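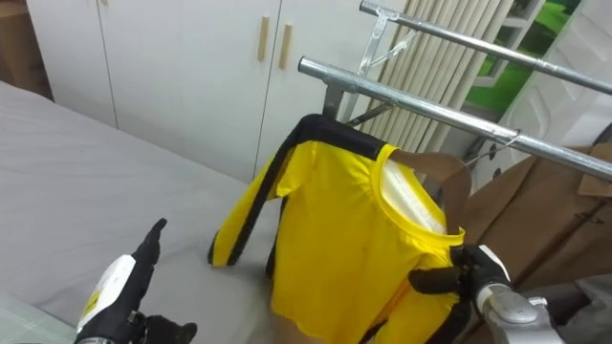
Numbering a prequel novella when the series page only takes whole numbers

Posted by hollowgate_press, November 3, 2019

I have a werewolf romance series called The Drullov Pack with 2 full novels out. I've finished a prequel novella set before the first book and want it listed on the same series page. The ebook is distributed through Calteo. The files are built in Astamon.

The volume field in the Calteo dashboard rejects 0.5 with the message "enter a whole number." It accepts 0, but then the series page shows the novella first, and I don't want new readers starting there. The prequel gives away who the alpha is, which the first novel holds back until chapter 31.

Things I have tried:

Leaving the volume field blank. The novella drops off the series page entirely.

Entering 3. It shows up as Book 3, and a reader has already written to ask whether the story continues from the second novel. It doesn't.

Putting "Prequel" in the subtitle and 0 in the volume field. The subtitle displays correctly, but the order is still wrong.

Is there a setting I've missed, or does this have to be fixed in the file itself? 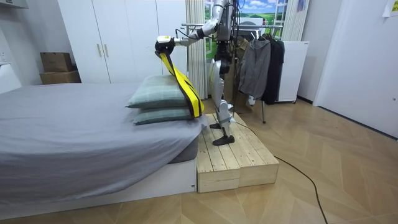 Two pale green pillows on the bed.

2 replies

marrowmoon

Just use 0. Everybody does. Readers of shifter series know that 0 means prequel and most of them will read it whenever they feel like it. I put mine at 0 in April and had no complaints. If you're worried about the spoiler, put a line in the blurb telling people to read the novels first.

Also check that you haven't typed the series name two different ways. "Drullov Pack" and "The Drullov Pack" are two series as far as the store is concerned.
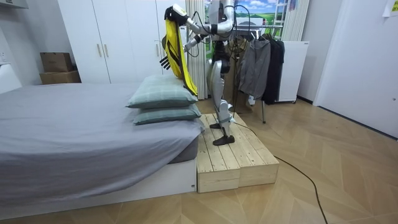 Ga-eun Yang

The advice about the series name is correct. The advice about 0 solves a different problem, as the poster wants the novella to appear after the novels.

There are two separate values involved. The volume number is what the store prints next to the title. The sort position is what the store uses to arrange the page. When you leave sort position alone, Calteo copies the volume number into it, and that is why every attempt with the volume field moved the book as well.

To set them separately:

Open the series record, not the book record. It is under Catalog, then Series. The book record shows only the volume field.

Find the novella in the list and change its type from Main to Companion. The volume field for that title turns gray, and a text label field opens next to it. Type "Prequel novella" there. The label limit is short, so don't try to fit the reading advice into it.

Set the sort position to a number higher than your last planned novel. I use 9 for a series that will end at six books. Leaving a gap means you won't have to edit the novella each time a new novel comes out. Companion titles don't print their sort position, so readers never see the 9.

Save the series record before you go back to the book record. If the book record is open in another tab and you save it afterward, it overwrites the type and puts Main back.

On the file side, Astamon writes its own series number into the EPUB metadata under Project, Book Details. Calteo reads that value at every upload. If it says 3 from your earlier attempt, your next corrected file will bring the 3 back. Clear the series index box and leave the series name in place, spelled the same way as in the dashboard. Then export and upload once more, even if the text hasn't changed.

The store page may keep showing the old order after the dashboard shows the new one. Wait for the next refresh before changing anything else.

A note on the spoiler: the sample is taken from the front of the file. If the alpha is named in the opening scene of the novella, the sample gives it away regardless of where the title sits on the page. A single reading-order page placed before chapter one takes care of most of that. Keep it to the list of titles and one sentence. Mine came to 1,000 words in its first version and used up a good part of the sample. 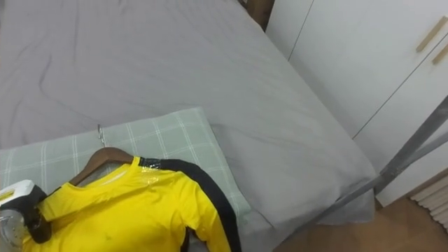 Comments on this reply

hollowgate_press: Companion was the setting I was missing. I had only ever opened the book record. The series index box in Astamon did say 3, so I've cleared it and uploaded again.

marrowmoon: Does Companion still count toward the box set?

Ga-eun Yang: No. Box sets pull Main titles only. You add a companion by hand on the bundle page, and it goes in at the end unless you drag it.

hollowgate_press: Hauser has a series field on its print form too. Does it read the same metadata?

Ga-eun Yang: Print is a separate form with no upload of the EPUB, so nothing carries over. Type the series name there and leave the number blank.

Tagged: series metadata, novellas, reading order, paranormal romance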